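Search this site Go

The soup that walks uphill

By Tatiana Kopecký

5 min read

The first time I caught the early bus from Voltville to Plindach, the woman across the aisle had a stockpot on her lap with a tea towel knotted over the lid. So did the man behind her. By the time we'd climbed past the reservoir the whole bus smelled of caraway and smoked paprika, and I knew I'd picked the right week to come.

Plindach has 632 residents and one main street, which goes straight up. Every March, when the cellars are getting low and the gardens haven't started, the town cooks what it calls the long soup. Each household makes a pot from whatever is left – the last parsnips, a wrinkled apple, beans from the jar at the back – and carries it up the hill to the old Vaněk bakery, where everything is tipped into three enormous kettles and stirred together.

It sounds like a terrible idea. Sour cabbage soup on top of pea and ham? Somebody's leek and potato going in after a fiery tomato one? I stood there with my bowl feeling quite nervous for everybody. Then I tasted it and went straight back to the end of the line!

The flavour changes all day, and that's half the fun. At ten in the morning it was thin and sharp with dill. By noon the bean people had arrived and you could nearly stand a spoon in it. Regulars have firm views on the best hour, and I heard two brothers arguing for the length of the street over whether the second kettle is always saltier. (It was, this year.)

This year 29 pots came up from Polinholm, the village across the river, which used to hold its own soup day and gave it up when the bridge was rebuilt. There was some muttering about that. Polinholm cooks use marjoram, lots of it, and Plindach cooks think marjoram belongs in sausages. I'm with Polinholm, for what it's worth. 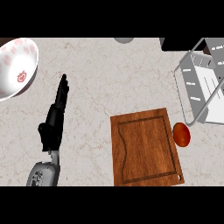 Back home I've been trying to get the same flavour out of one small pot, with mixed results. The trick I was given is to start two soups separately, one sour and one sweet, and leave them alone for 30 minutes before they meet. Stale rye bread goes in at the very end, torn up, never cut. My second try was close. My third had too much apple and my neighbours were polite about it.

The bakery ladled out 330 bowls before the kettles were scraped clean, and then the pots had to go home again, which is much noisier than the trip up. Kids roll the lids down the gutter. Dogs chase the lids. I walked down behind them with bread in both pockets and missed the four o'clock bus.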